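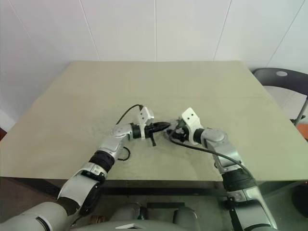 Unit 4 handout: Work surfaces and wall panels
Workshop Fit-Out, Elie Daher

Scope. These notes cover large flat tables placed against a paneled wall. Freestanding benches are in Unit 5.

4.1 Surface finish
A matte top in a mid-tone beige or olive is preferred for close work. Gloss reflects overhead light and hides small parts. Mottling and greyish marks in the working area are recorded at inspection but are not a defect unless the coating is broken.

4.2 Rear edge
Set the rear edge parallel to the foot of the wall. Measure the gap at both ends and at the middle – a bowed wall shows up only at the middle. For the Lastemier exercise, use a table length of 1,415 mm and a panel width of 200 mm.

4.3 Panel seams
Smooth pale panels show every joint. Mark seam positions on the elevation drawing before fixing the table height. Seams are checked with a plumb line, not by eye; a vertical joint looks slanted from most standing positions.

4.4 Clear area
Keep the top bare outside the task in hand. Storage goes under the table or on a side wall.

Reading: Cárdenas, course notes on surfaces, section 2.
Problem set: questions 3 to 6, due in March – bring the elevation drawing.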